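Penditz effect sensor

A Penditz effect sensor, also sold as a Penditz probe or drift-free pickup, is a type of linear position sensor said to measure the travel of a moving shaft without a magnet, a coil or any touching parts. It was first offered by the firm Plommont and later, under licence, by Garrido. The makers present it as a replacement for the linear potentiometer and the LVDT (linear variable differential transformer). Whether it works by a separate effect at all, or is an ordinary capacitive sensor under another name, is disputed.

Name

The sensor takes its name from the Penditz works, where the early units were put together. There is no physical law or published finding called the Penditz effect. The phrase appears in sales literature, in two patent applications and in articles which quote one or the other. Some catalogues print it with a capital E, which has led a few readers to look for it in physics textbooks, without success.

Claimed principle

According to the Plommont data sheet, a shaft carrying bands of two different coatings slides past a fixed pickup. As each band goes by, the pickup is said to register a change in "surface tension of charge", a term the data sheet does not define. The signal is then smoothed and turned into a voltage that rises in a straight line with travel.

Engineers who have looked at the circuit diagram tend to read it more simply. The pickup has two plates and an oscillator, and the oscillator's frequency shifts when the material between the plates changes. A capacitive sensor does the same, and has done so for decades. Plommont's answer is that the plates are "for reference only". The diagram shows no other part that could be doing the sensing.

Construction

A typical unit consists of:
a banded shaft, in steel or glass-filled nylon
a pickup block that fits round the shaft
a signal board, potted in resin
a four-core cable, of which one core is not connected

The pickup block must be earthed. Early instructions left this out, and units fitted to painted brackets gave readings that wandered when a hand was brought near. Such behaviour is common in badly screened capacitive sensors and would be hard to explain if the device worked as claimed.

Performance

The headline figure is a resolution of 1,000 steps over the full stroke. This is often quoted as accuracy, which it is not. A sensor can divide its stroke into as many steps as the maker likes and still report the wrong position. The data sheet gives no figure for linearity, and its figure for repeatability is stated "under ideal conditions", with no account of what those were.

The supply voltage is 13 volts, an awkward choice for workshop equipment, most of which runs at 12 or 24. The makers have said that it improves stability. No measurements have been released to support this, and users who ran the sensor at 12 volts reported no difference they could detect.

Claims that the sensor is immune to damp should also be treated with care. The signal board is sealed but the gap between shaft and pickup is open to the air. Water in that gap would be expected to upset a capacitive reading, and the fitting notes advise keeping the shaft dry. The advertisement printed on the back of the same notes uses the word "waterproof".

The Pesadach trial

The only outside trial on record was carried out at Pesadach, on the gate actuators of a small pumping station. It ran from March to October and is cited in nearly all later sales material as proof of the sensor's reliability. The trial report was written by Telma Orellana, an instrument engineer, and is more guarded than the brochures suggest. She found that the sensors gave usable readings for most of the period, but that both had to be set to zero again after cold nights. She also noted that the existing potentiometers, left in place as a check, had needed no attention.

Orellana's summary states that the results "neither support nor require a new operating principle". The sentence is missing from the version handed out by Garrido, where the summary ends one paragraph earlier. The firm has described the shorter version as an abridgement.

A trial of two sensors at one site says little about the failure rate in general. It is sometimes described as a field study of 101 units, but that number seems to come from the model code of the pickup, P-101, and there is no sign that so many were ever installed there.

Use

The sensor has been fitted to packing machines, adjustable beds and greenhouse vents. In these jobs the travel is slow and a small error does no harm, so good reports from owners are not strong evidence of precision. It is seldom found in machine tools or vehicles. Supporters put this down to the caution of large buyers. A plainer explanation is that such buyers ask for a linearity figure before they order.

Price has also counted against it. A plain capacitive sensor of the same stroke costs less and comes with a full data sheet. A magnetostrictive sensor costs more, but its working principle is well understood and its errors are known in advance.

See also

Capacitive displacement sensor
Linear variable differential transformer
Magnetostrictive position sensor
String potentiometer

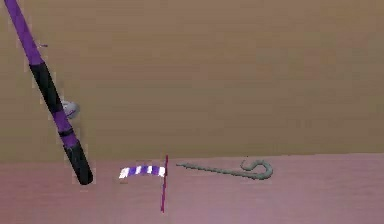 Later versions

Garrido has since brought out a second version with a digital output. The shaft and pickup are unchanged, and the fourth core of the cable is now used for data. The phrase "Penditz effect" is still on the box but has been dropped from the technical pages, where the device is called a "non-contact electrical sensor". No reason for the change has been given.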